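Search this site
Search
Go

How to Fold a Dish Towel So It Stays Folded

By Mimoza Kelmendi
September

Print this page | E-mail to a friend

I own too many dish towels. I inherited a batch from my aunt, bought more on every vacation for nine years, and once came home from a closing sale at a shop called Lundotano with a bag I could barely get through the door. For a long time they lived in one deep kitchen drawer, wadded, and when you opened it the top three rose up to greet you.

What follows is the fold I use now. It takes less time than looking for the towel you wanted, and a six-year-old can do it, though mine charges for it.

What you need

A table. A counter will work if yours is clear, in which case congratulations. You want a flat surface a bit bigger than the towel opened out all the way. Wipe it first and let it dry, or you will fold a ring of coffee into your clean laundry, as I have.

Towels, washed and completely dry. A towel that is slightly damp in the hem will smell like a basement by the weekend. If you aren't sure, hold the hem against your cheek. Hems lie less to the cheek than to the fingers.

No iron. If you iron dish towels, I admire you and we have nothing to discuss.

Start with the stripes

Striped towels are the easiest to learn on. The stripes tell you right away whether you are folding straight, and they don't spare your feelings. Plain white ones let you believe you're doing fine until the whole stack leans.

1. Lay the towel out flat with the label side up. Smooth it from the middle toward the corners with the flat of your hand. Two passes are plenty.

2. Look at the hems. Most towels shrink more in one direction than the other, and the cheap ones come out of the dryer shaped like a map of somewhere. Take hold of two opposite corners and give a firm tug, then do the other pair. You won't get a perfect rectangle. Get one you can live with.

3. Fold it in half the long way, bringing the label inside. Match the corners first and let the middle sort itself out. If your stripes run the length of the towel, the outer ones should now lie on top of each other. If they wander off toward the end, open it up and go back to step 2.

4. Fold in thirds, short end over short end, the way you would fold a letter if you still wrote them. Tuck the second end just shy of the crease. Going right up to the crease makes a fat lump there, and the lump is what makes stacks fall over.

5. Press down with your palm and count to three. This does more than you would expect.

If it's going on a shelf, stop there. If it's going in a drawer, fold it in half once more and stand it on its folded edge.

Shelf or drawer

My friend Velimir Stoyanova stacks his flat on an open shelf and takes only from the top, which means he has used the same four towels since he moved in. If you stack, put clean ones at the bottom. Lifting the pile is a nuisance and you will skip it about half the time. Even half is an improvement.

In a drawer, stand them in a row with the smooth fold facing up. Measure the inside height before you commit. Mine is shallow at the back on account of a pipe, and anything thicker than a waffle weave catches there and jams the whole business shut. The thick ones now live with the tablecloths.

Don't pack the row tight. You should be able to pull one out with two fingers and leave its neighbors standing.

Towels that refuse

Linen with a heavy starch finish won't do any of this until it has been washed a few times. Fold it once, set something heavy on it, and come back later.

Microfiber slides. Roll it.

Souvenir towels with a printed calendar or a recipe for fish soup are usually cut crooked to begin with. Fold to the print and ignore the hem. The one I have from the Winent boat fair is so far off square that I keep it for drying the dog.

Anything with a crocheted loop at the top should be hung up. Someone went to the trouble.

How many to keep

I did finally count, and there were 63. I gave the worst of them to Mirjana Vukčević, who runs a bike repair bench and isn't fussy about gravy stains. A household that cooks every day and does laundry twice a week can get by on a dozen. I kept more than a dozen. The drawer closes, and I consider the matter settled.

Refold any towel that comes out crooked as you put it away. Once one goes in sloppy, the next one leans on it, and before long you are back to being greeted.

Print this page | E-mail to a friend
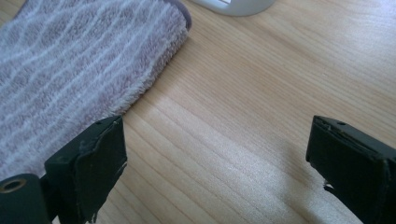
Striped towel, folded, on the table.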